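Questions I Get About the Keklow Sewing Room

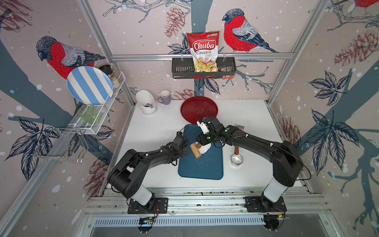
I've been home for two weeks and my inbox is full, so I'm putting my answers in one place. If you wrote to me over the summer and I never wrote back, I'm sorry! I read everything, I'm just slow.

What is the sewing room?

It's one long room over a feed store in Keklow where women from the village and the farms nearby learn to sew, cut patterns and keep simple accounts. Nandini Pisharody started it with two machines and a table she borrowed from her sister. There are more machines now (the table never did go back).

How did you get mixed up in it?

I went to Keklow to visit a friend and she dragged me along one Friday afternoon. I can hem pants and that's all I can do, so I mostly threaded needles and drank tea. But I kept thinking about the place after I got home, and I wrote to Nandini and asked what she needed. She wrote back the same day with a very long list.

Do you pay yourself out of the donations?

No. I buy my own plane tickets and I stay with my friend. The bank takes a fee on each transfer, and I cover that too.

How much did you raise this year?

$2,823, mostly from the August yard sale and the soup supper. It paid for three used machines, a good pair of shears for each table, and the rent through spring. Thank you to whoever left the envelope under the pie plate – I have my guesses.

How long is the course?

40 weeks, with a break at harvest when no one could come anyway. Women who have small kids bring them, and there's a rug and a box of blocks in the back corner. It gets loud.

Do the women sell what they make?

Some do. School uniforms are the steady work, and a shop in Brusavar takes blouses and cloth bags when it has room on the shelf. Others only want to sew for their own families, and Nandini is firm that this is a perfectly good reason to come. I used to ask everybody about their business plans. I've quit doing that.

Can I send fabric?

Please ask me first. Shipping costs more than the cloth does, and customs held our last box so long that I'd given up on it. Money goes further, and Nandini can buy cotton in Brusavar that suits the weather a lot better than my leftover flannel. If you have zippers or good scissors, I'll take those in my suitcase.

Can I come with you next time?

Maybe! I can bring two people, and you need to be okay with a long bus ride and a lot of stairs. Nandini would love somebody who can repair machines. The old Ivanyshyn in the corner skips stitches and none of us can figure out why.

What's Amden?

That's the next project, or I hope it will be. Amden is a smaller village up the valley, and several women walk down from there for class. They'd like a room of their own with a couple of machines. We don't have a building yet, so I'm not collecting for it, but I'll post here when there's news.

How do I give?

Checks are easiest. Hand me one at the library or send me a note and I'll give you my mailing address. Write "sewing room" on the memo line, please, or it ends up in my grocery money and I have to untangle it later.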